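Week 8: Sleep and the body clock
Course handout, Halina Wróbel

Okay, so last week we left off with light, and I promised we'd get to the stuff you can change at home. Your body clock runs a bit long in most people, and morning light is what pulls it back into line. That's why I keep nagging you to open the curtains!

Bedding matters more than I used to think, too. You fall asleep more easily when your core temperature is dropping, and a heavy quilt in a warm room can get in the way of that (I sleep under one anyway, I love mine). 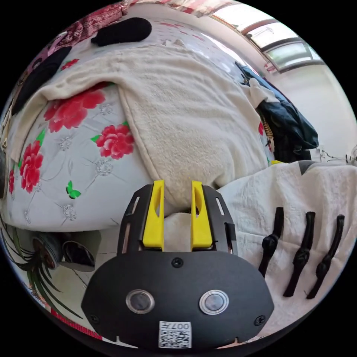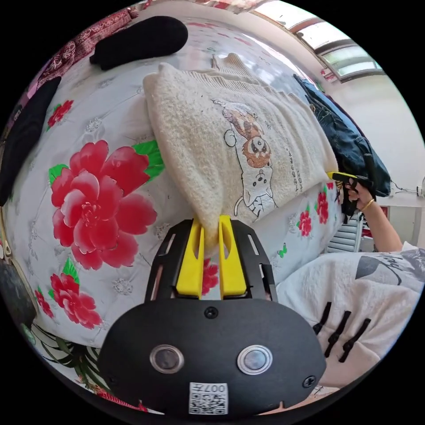 Red flowers on the bedding in both of these.

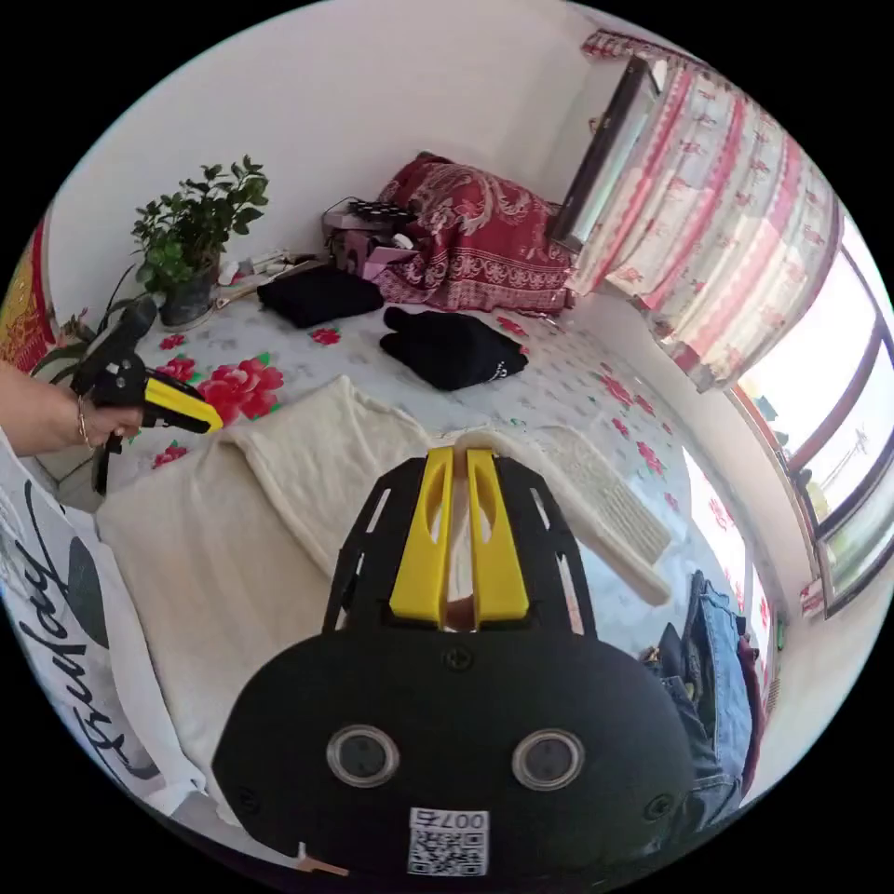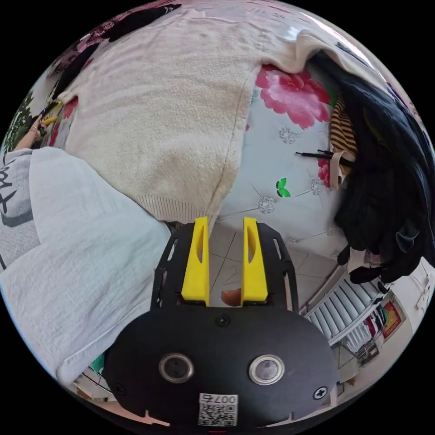
Does a nap in the afternoon ruin the night?
It depends on how long and how late. A short one right after lunch is fine for most people, but a long one close to dinner uses up the sleepiness you were saving for bedtime.

Now, the sleep diary. Write down when you turned out the light, when you think you dropped off, and any coffee after noon. Guessing is fine, I guess on mine all the time. Please don't check the clock during the night, it only winds you up.

For next time read the Gebreyes chapter, pages 57 to 77, and skip the boxed part on shift work. We'll do that one in April with the jet lag material. Bring your diary, even if it's got holes in it.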